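Woven placemat leaves a pattern on a glossy wood table — how to stop it?

Household Help > Tables, Linens and Dishes

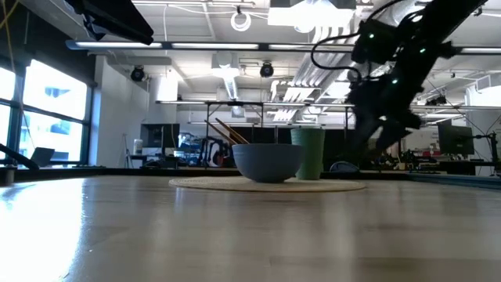
The round placemat at the far side of the table, with the bowl and the green cup.

Posted by Hoi-yan Tang

Hello to all. I ask for your patience with my English, I try to write clearly.

We have a light wood table with a glossy surface. I do not know the exact wood or what is the finish, because we bought it second-hand and the seller did not know also. On it we keep a round woven placemat, beige tan color, and on the placemat stay a bowl, a tall cup and two wooden utensils. They stay there most of the day, and we eat from the same place in the evening.

Last Thursday I lifted the placemat to clean, and under it I found a dull ring with small marks, like the weaving was printed into the shine. When I touch it with the finger it feels a little bit sticky. The rest of the table is smooth. The placemat was in the same place for 7 weeks, maybe I moved it two times only.

My questions are these. Is the mark in the wood or only in the finish? Can I remove it without making a bigger problem? And which kind of placemat should I use after? I like the woven one very much and I would prefer to keep it.

What I did until now: wiped with a damp cloth, then a dry cloth. The ring became a little lighter but it came back when the table was dry. I have in the house a bottle of Fesus furniture polish, but I did not use it yet. The table is near a big window, if this is important.

Thank you for reading.

Ginette Delaunay
Member, Tresbridge

Do not put the polish yet. If the finish is soft, polish will close the stickiness under one more layer and you will have to take off both.

From what you write, I believe it is in the finish and not in the wood. When water goes through to the wood, the mark is usually dark, gray or black. A pale or dull mark is normally in the top layer. The sticky feeling tells me that the finish became soft, and this can come from a hot bowl, from damp that stays under the mat, or from some plastic or rubber coating on the mat. Please turn your placemat and look at the back side. Some woven ones are natural straw, others are a plastic thread that looks very similar, and it is the plastic that makes this kind of print.

I had the same with my own table two years ago, and I did like this:

Take everything off the table and leave it free for one week. Do not cover it. Many times the finish becomes hard again by itself and half of the mark goes away.

After the week, wash with warm water and one drop of dish soap, on a cloth that you squeeze very well. Dry immediately.

If you still see the ring, try a small amount of car polish paste (the fine one, not the one for scratches) on a soft cotton cloth. Try first in a place where no one looks, for example near the back edge. Rub in the direction of the grain and stop often to look. On a glossy table you can easily make one spot more shiny than the others, so go slowly.

If someone tells you to use sandpaper, even the 1000 grit, please wait. It is fine but it is still sandpaper, and on a thin finish it can go through before you notice. I would leave it for a person who refinishes furniture.

For the window: sun can make a finish weaker with the years, and it also changes the color around the mat. When you take the mat away for one week you will see if there is a color difference. That part you cannot polish.

Mal-soon Cheon

mayonnaise overnight. worked for my mother on a white ring. wipe it in the morning

Ginette Delaunay

Mayonnaise can help for a white ring from water, yes, but for a finish that is already sticky I would not put oil on it. It can become softer.

Yu-ting Ko
Member

I agree with Ginette about waiting first. I add something about the placemat, as Hoi-yan wants to keep it.

You can put a piece of thick felt or cotton under it, cut round and a little smaller than the mat so it does not show. I use undyed wool felt from Hamann, but any felt without a rubber back is good. Please do not buy the non-slip net that is sold for drawers. It is the worst thing for a varnished table, I learned this on a sideboard.

Also lift the placemat every evening after the meal and let the table breathe until morning. If you wash the mat, dry it standing up, one full day, before it goes back. A woven mat feels dry on the top when the middle is still damp.

About the utensils, do they go in the bowl or the cup still wet from the washing? Water runs down the handle and collects at the bottom, and if it drips outside, it goes directly through the weaving. We dry ours in the rack first.

Hoi-yan Tang

Thank you Ginette and Yu-ting, and thank you Mal-soon also. I looked at the back of the placemat and it is a plastic thread! I always thought it was straw. I took it off this morning and the table will stay free for one week. The color is a little bit different in the circle, but only when I stand on the window side. And yes, the utensils often go back wet, this is my husband and me both.

I will write again when I have tried the soap and see how is the ring.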